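Chamado 117: sensor de pressão dos pneus não sincroniza
3 de julho de 2019, aberto por Nekiritz

Oi, pessoal! Volto com a novela do sensor. Em junho troquei os 4 pneus da perua na oficina Fankhauser, tudo lindo, e desde então a luz de pressão acende no painel depois de uns minutos rodando. Calibrei a frio, conferi com 2 manômetros diferentes (deram igual) e a luz voltou do mesmo jeito.

Fiz o reset pelo menu, como manda o manual do kit Temon: ignição ligada, botão apertado até piscar. Piscou! Fiquei feliz por exatos 12 minutos, aí acendeu de novo, já na estrada para Himedell.
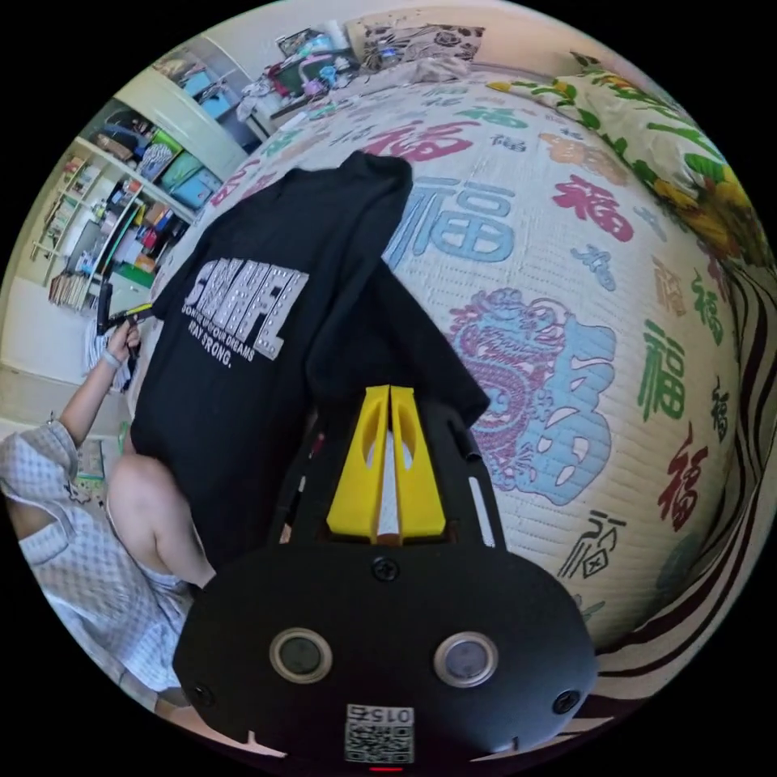
Camiseta preta com a frase "DON'T GIVE UP YOUR DREAMS", sobre a colcha.

Atualização: passei o leitor roda por roda. Três sensores respondem na hora, o traseiro direito não dá sinal nenhum. Encostei o leitor na válvula, girei a roda um pouco, tentei com o motor desligado... nada. Desconfio da bateria do sensor, ou então levou uma pancada na desmontagem do pneu.

Liguei para a oficina e eles vão desmontar essa roda para olhar. Pergunta para vocês: se vier sensor novo, preciso cadastrar o código à mão ou o módulo reconhece sozinho? Deixem o chamado aberto, por favor, que eu conto o resultado aqui.

Situação: aguardando peça

Última atualização: após a leitura dos sensores
Contato | © 2019 Temon | Voltar ao topo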